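Workshop notebook, Lunde depot
1/8/23
Entry by: Ruth Tapley
Present: R. Tapley, A. Obeidat, R. Engström

Subject: Overnight charging of electric vans, bay 2

The second Stisado van was placed on charge at the close of the evening shift. The pack started at 20 percent and was set to stop at full. The meter on the bay was read at plug-in and again before the van left for its morning route. Energy drawn at the meter was 188 kWh over two nights, both vans combined. This agrees with the charger's own log.

The charger dropped out once during the first night and restarted without help. Mr. Engström checked the cable, the plug pins and the ground connection and found no fault. The Fullex unit in bay 1 did not drop out. The two units are to be swapped before the next run so that the bay wiring can be ruled out.

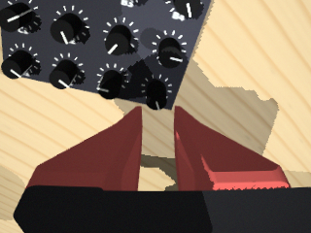 Range figures for the December routes have now been entered. The vans covered 522 km between them in the last week of that month, with cabin heat on throughout. Ms. Obeidat notes that the drivers on the hill route returned with less charge than planned and asks that this route stay with the diesel van until the tire pressures have been checked.

Open items:
Swap charger units, bays 1 and 2 (Engström)
Tire pressures, both vans, cold (Obeidat)
Send meter readings to Helmi Hyvönen for the fleet cost sheet
Ask Fitulis for the current fault code list; our copy stops at the previous software version

The bay 2 charger is not to be used unattended until the swap is done. Tag fitted to the handle.

R.T.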